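## House rules for recording table-clearing episodes – what do you actually enforce?

**trasuvlow_bench**

Hi all! We're a small lab that just moved from blocks to real tableware, and I'm having a great time with it, but our sessions are a mess on paper. Four operators, four styles. One starts with the arm parked, another starts already hovering over the dish, and the notes field says things like "ok" or "spoon again."

I'd love to write a one-page rule sheet before we record any more. Mostly we do plates and bowls with a spoon and a fork on them, two-finger gripper, wrist camera. What belongs on the page? And do you throw away failed grasps or keep them?

---

**Pilar Painemal**

Oh, I love this topic! We went through it in February, after 1253 episodes that we had to re-label by hand, so please learn from us.

Our sheet is taped up next to the arm and it's short:

- Park the arm in the same start pose before every episode.
- Say the task out loud, then type it the same way. "Pick up the spoon" and "clear the spoon" are two tasks in our log.
- Fingers go either side of the handle, open, and pause there before closing. No scooping at the bowl end.
- Never press down on the dish to get under something.
- Wipe the wrist camera at the start of each shift.
- E-stop within reach of the operator's free hand, always.

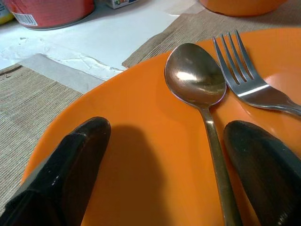 The pause matters more than people expect. With shiny cutlery on a shiny plate you get glare all over the metal, and if the operator rushes the close you have hardly any clean images of the fingers lined up. We ask for one full breath. Sounds silly, works great!

When the spoon and fork are nearly touching, we have a separate rule – name which one you're going for before you move, and if you catch both, the episode gets tagged "double" and you carry on to the next one. Don't fix it halfway and call it a success.

And yes, keep your failures! Of our 1253, we kept 1176 after review, failed grasps included. The ones we dropped were recording faults or a hand wandering into view.

---

**clorkow_dave**

just use smaller spoons lol. but seriously write down the gripper force, we didn't and regretted it

---

**Trellthorpe Night Shift**

Agree with nearly all of Pilar's list. Two additions from our side:

1. Change the layout on a schedule. We rearrange everything on the table after 9 episodes, clutter included. Left to themselves, people put the dish back exactly where it was.
2. Check the finger pads at every changeover. Scuffs are fine, a loose pad is a stop.

I'd go easier on the breath rule for experienced operators. Ours found it tiring by episode 65 or so, and we settled on a short beep from the recording software. Happy to post our Pereyra checklist if you want something to copy from, it's plain text and prints on one side.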